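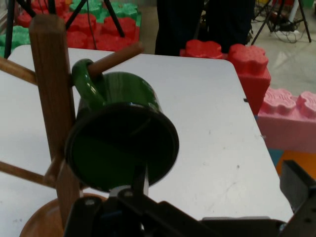 31 de enero de 2022
Por Noman Bangash
Tiempo de lectura: 3 min

Cuaderno de taller, celda Reltusitz. Tarea: colgar taza en árbol de madera.

Repaso de las normas de trabajo después de la revisión con Ailbhe Foley. Lo que sigue sustituye a la hoja de octubre, que mezclaba criterios de seguridad con criterios de anotación.

Criterio de colgado. Se da por válido un episodio cuando la clavija atraviesa el asa, la pinza se ha abierto del todo y la taza se sostiene sola durante 2 segundos. Que la clavija haya entrado en el asa con la pinza todavía cerrada no cuenta como colgado. En el lote anterior había varios episodios cortados justo en ese punto y marcados como éxito; Ailbhe los ha pasado a «incompleto». De 281 episodios revisados quedan pendientes los del último bloque, los miro yo.

Agarre. Presa por el borde, con el dedo metálico apoyado justo debajo del canto. El asa queda libre y orientada hacia la clavija antes de iniciar la aproximación. No se corrige la orientación del asa empujando contra el poste: si llega mal, se retrocede, se gira la muñeca en vacío y se repite. Con taza esmaltada limitamos la fuerza al valor bajo de la tabla Carroll. El esmalte salta por el canto antes de que la pinza registre nada raro.

Aproximación. Velocidad reducida desde que el asa está a la altura de la punta de la clavija. La trayectoria final sigue el eje de la clavija, que sube en ángulo; entrar en horizontal carga el asa por dentro y arrastra la base. Si la base se desplaza, el episodio se descarta aunque la taza acabe colgada.

Retirada. Abrir, esperar, salir hacia atrás siguiendo la curva de la taza. Nunca hacia arriba.

Personas en la zona. Discutido otra vez. La norma interna Larnen pide que no haya nadie dentro del perímetro con el brazo habilitado; al otro lado de la mesa se puede pasar, pero sin inclinarse sobre el tablero ni alargar la mano para recolocar piezas. Recolocar = parada, confirmación en voz alta, y entonces se toca. Ailbhe propone que la confirmación la dé siempre quien tiene el pulsador y no quien entra. De acuerdo, lo cambio en el procedimiento.

Cables. Los de los trípodes van recogidos junto a la base y fuera del paso. Revisarlo al empezar el turno y apuntarlo, que en el registro hay casillas vacías.

Registro. El fichero Vovo guarda ahora unos 715 MB por sesión. Anotar siempre: taza usada, clavija de destino, versión del controlador, motivo del descarte. «Fallo» a secas no sirve como motivo. Usar deslizamiento, colisión con clavija, base movida u operador — y si es otra cosa, escribirla.

Pendiente:
— Confirmar con Ailbhe si la espera se mide desde la orden de apertura o desde el final del recorrido de los dedos. Yo he usado lo segundo.
— Marcar en la mesa la posición de la base del árbol.
— Retirar la hoja antigua de la carpeta.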